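4.3 Descaling the Boiler

Applies to Mirirmont countertop water boilers with firmware 3000 or later. Descale every 80 operating hours in hard water areas, or whenever the SCALE lamp stays lit after a restart.

You will need: one packet of Skesex citric descaler, a measuring jug, a plastic spoon, and a soft cloth.

CAUTION: Do not use vinegar or bleach. Do not mix descaler with any other cleaning product.

1. Switch the boiler off at the back panel and unplug it.
2. Wait until the tank display reads COOL.
3. Open the drain tap and empty the tank completely. Close the tap.
4. Lift out the inlet filter and rinse it under cold running water. Set it aside.

NOTE: On units sold before April, the filter is held by a clip. Press the clip inward before lifting. The clip is spare part 359.
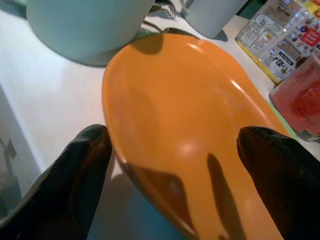

Descaler solution is mixed in the jug, never in the tank. Undissolved powder can settle on the level sensor and cause fault code 1066. Stir with plastic only; a metal utensil may scratch the jug and spoil the markings. A spoon with a wide, shallow bowl and a smooth surface, like the orange one shown, is suitable and rinses off easily. Keep it apart from spoons used for food.

5. Fill the jug to the upper mark with lukewarm water.
6. Add the full packet of powder and stir until no grains remain.
7. Pour the solution slowly into the tank - keep the jug below the rim of the steam vent.
8. Plug in the boiler, switch it on, and hold CLEAN until the lamp flashes.
9. When the lamp goes out, switch off, unplug, and drain the tank.
10. Refit the filter. Fill with fresh water and drain. Repeat twice.

CAUTION: Drained solution may be hot. Place a heat-resistant container under the tap before opening it.

If the SCALE lamp is still lit, repeat steps 5 to 10 once. If it remains lit, see Section 6.1, Fault Codes.

Section revised 19 January 2021. Text: Su-bin Um.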